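Hemmin Writing Workshop - room and session check, October
Checked by Bernice Lamptey, 2 p.m.

Entry and stairs: OK. Handrail tight.
Seating: 29 chairs out, limit is 200 for the hall. Fine.
Exit route: FAIL at first look. Handout boxes stacked by the rear door. Moved before the evening group came in.
Extension cords: OK. One by the reading lectern needs tape.
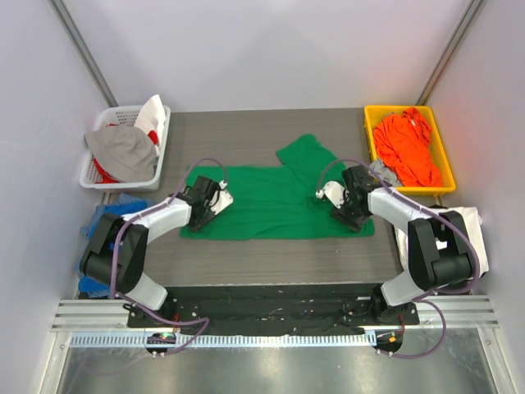 Green cloth garment on the gray tabletop.

Lighting: OK over the desks, weak at the lectern. Two readers complained last term - a clip lamp would do.
Manuscript storage: Oltullow shelf is overloaded. Take the bound drafts down to the bottom row.
First aid kit: Short on bandages. Paper cuts, mostly.
Critique rules posted: No. Sheet 13 in the binder, please reprint.

Next check before the Neramham reading.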